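Evaluation of the Pramia Kitchen Simulation Package
January

Posted by N. Charpentier, Detalport Laboratory Services

Our department has completed a trial of Pramia, the simulated kitchen package sold by Sabatier, under a laboratory license. The package supplies a robot arm model, a set of counters and loose objects, and fixed and wrist camera views. We ran 201 pick-and-place episodes on one workstation. Members considering a purchase are invited to comment.

The test layout used produce and tableware on a stone counter.

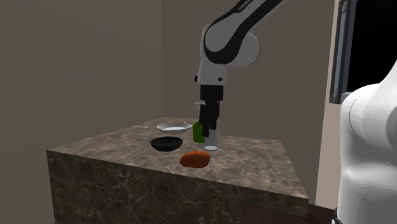
Does the license permit the object set to be exported to another simulator?
Export is permitted under the laboratory license, provided the files remain within the licensed department.

Reply from lcisternas

Thank you for the report. We have held the same license for almost 9 months and I would not recommend it so readily. The object meshes are good. The contact settings are not, and rounded items tend to roll when a finger touches them off center. Support took three weeks to answer our ticket on the matter.

Reply from P. Vidal

I must disagree with the previous post in part. The rolling was corrected for us by raising the friction value in the object file, a procedure given in the manual. I do share the concern about support.

Reply from N. Charpentier

We kept the default friction and lost five episodes to rolling. Our larger complaint is the wrist view. White wood grain renders very bright, to the point that the streaks fade in places, while the brown marble keeps its veins. A policy trained on one surface may not carry over to the other.
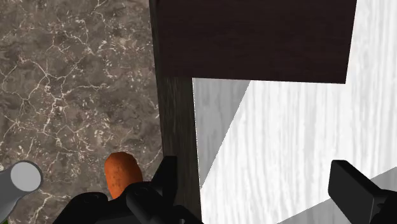

Recommended Settings Before Purchase Review

Reply from odette_besson

Departments requesting a trial should ask Sabatier for the following:
- the lighting file, unlocked
- the friction table for all produce items
- written response times for support

Reply from lcisternas

The lighting file was locked in our copy. If it is now released to trial users, I withdraw that objection, but my view of the price stands. Fluren offered us comparable counters for less.

Reply from P. Vidal

Fluren does not include a wrist view at that price. Please compare the same tier.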